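Skerker 41 Portable Stage Monitor

By Lepik Audio

Wedge monitor for live vocals, DJ booths and small horn sections

Item status: In stock
Ships from: Prurnton warehouse
Sold as: Single unit (order two for a stereo pair)

Overview

The Skerker 41 is a powered floor monitor made for club stages, outdoor concerts and community music events. It gives singers, MCs and players a clear mix of themselves without filling the whole stage with sound. The low cabinet stays out of the audience's sightline, and the angled front points the sound up at a standing performer.

Lepik built the first Skerker monitors for touring hip-hop and soul acts that share a bill with a live band. Those shows change over quickly. One set may need a DJ, two MCs and a singer, and the next may need drums, bass, keys and a horn line. The 41 stores four mixes, so the monitor engineer can call up the right one for each act.

What it does

The front speaker handles vocals and the middle of the mix. A separate driver takes care of the highs. There is enough low end for a rapper to stay with the beat, but this is not a subwoofer. If the DJ wants to feel the kick drum, add a sub behind the booth.

A feedback filter is built in. Switch it on during sound check, bring the vocal mic up slowly, and the filter sets itself. It can be locked before doors open. Turn it off for recorded playback.

The back panel has two mic or line inputs, each with its own level knob, and one output to feed a second wedge. The power switch is recessed so it can't be kicked off in the middle of a set.

Specifications

Type: Powered two-way floor wedge
Weight: 33 pounds
Inputs: Two combination mic/line
Output: One balanced link
Stored mixes: Four
Angle: Two positions, floor or side fill
Cabinet: Birch with black textured paint
Grille: Steel, removable with four screws
Handles: One on each side
Pole mount: Yes, standard size
Power cord: Locking, included

In the box

Skerker 41 monitor
Locking power cord
Quick start card
Four spare grille screws
Warranty card

The padded cover is sold separately. It has an opening over the back panel so the monitor can stay covered while the stage is being set.

Setting up for a multi-act show

Place one wedge in front of each vocal position, with the back of the mic facing the grille. For a DJ booth, stand the cabinet on its side at ear height. Start with all levels down. Bring up the lead vocal first, then the track or drums, then everything else in small amounts. Save the mix before moving on to the next act.

For tribute nights and benefit concerts with a lot of guests, keep one of the four mixes as a plain vocal setting. It is useful when someone comes up for a single song and has not had a sound check.

Used at

The Bronavbridge Summer Soul Series has used the 41 on its main stage for two seasons. Stage manager Denise Lockwood runs six of them with the link output feeding a pair of side fills. She keeps the feedback filter locked for the vocal acts and turns it off for the DJ sets between them.

Rental

Monitors can be rented for single shows or by the week. Rental units come in a wheeled case that holds two. The rate is $76 per monitor per day, with a refundable deposit of $100 on each unit. Delivery inside Prurnton and Bronavbridge is included on orders of four or more. Holiday bookings for December fill early, and a deposit is needed to hold a date.

Warranty and service

Every new Skerker 41 has a three-year warranty on parts and labor. Speakers damaged by overload are not covered. Service is done in Prurnton, and a loaner is available to venues that bought from us directly. Have the serial number ready when you call. It is printed on the plate under the left handle.

Returns

Unused monitors can be returned in the original carton within 30 days. Covers and cords can be returned if the bag is unopened.

Related items

Skerker padded cover
Skerker wheeled case, holds two
Lepik link cable, short and long
Lepik side fill stand

Page updated 27/06/2024

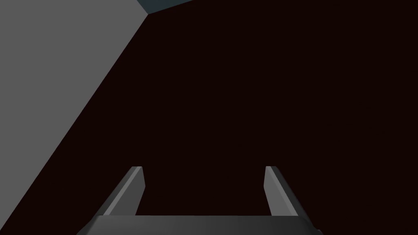
Gray two-fingered gripper, computer rendering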